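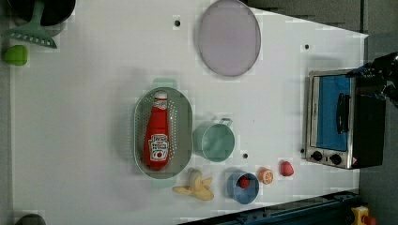

3. Laying out the play kitchen

Do this before the kids come in. Takes a few minutes once you know where stuff goes.

3.1 Wipe the white top with a damp cloth. Dry it. Keep water out of the small round holes in the surface – they don't drain anywhere.

3.2 Big pieces first. Toaster oven at one end, door up. Plate goes along the back, leave a hand's width between it and the oven.

3.3 Colander in the middle, long way front to back. Mint green mug next to it.

3.4 Ketchup goes in the colander, lying down. Check the label before you put it in. Should still read HEINZ, then TOMATO KETCHUP under it. If the lettering is going, pull the bottle and put it in the repair bin.

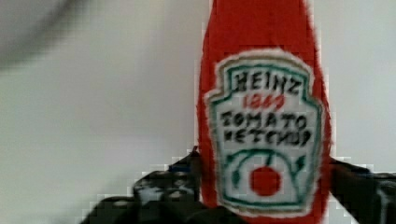 Note: spot clean only. Cold water, soft brush, one direction. No dryer, no radiator. Leave it overnight on a towel.

3.5 Food along the front edge. Banana, then the blue bowl with the little red fruit in it, then the orange slice, then the strawberry nearest the oven. Small red fruit stays in the bowl or it ends up on the floor.

CAUTION: Small parts. Not for children under three. Anything with a split seam or a loose bit comes off the table right away, dont wait for pack-up.

3.6 Stand at the front and reach for each thing. If you have to lean over the oven to get the plate, move the oven out a little and try again.

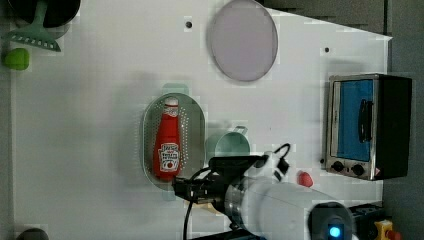
3.7 Missing a piece? Check under the plate first, then inside the mug. Still missing, write it on the parts card – the order number for the full food set is 1,264, the cookware set is 593. Send the card to Otis Marchetti at Plistside. Don't swap in pieces from the Vavava box, they are a differnt size.

3.8 Second layout (cooking game). Same food row in front. The round things get moved around and children can tip the pots on their side if they want. Put the plate back where you can reach it before the next group.

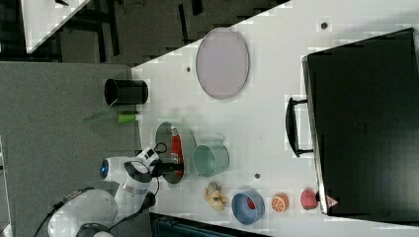
3.9 Pack-up. Food goes in the bag first, cookware in the crate, oven last and by itself. Nothing stacked on the oven door. Bag tag 911 goes on the outside where it can be read.

Note: crate lid sticks in cold weather. Push down on both ends, then the clips.

Next: 4. Cleaning and storage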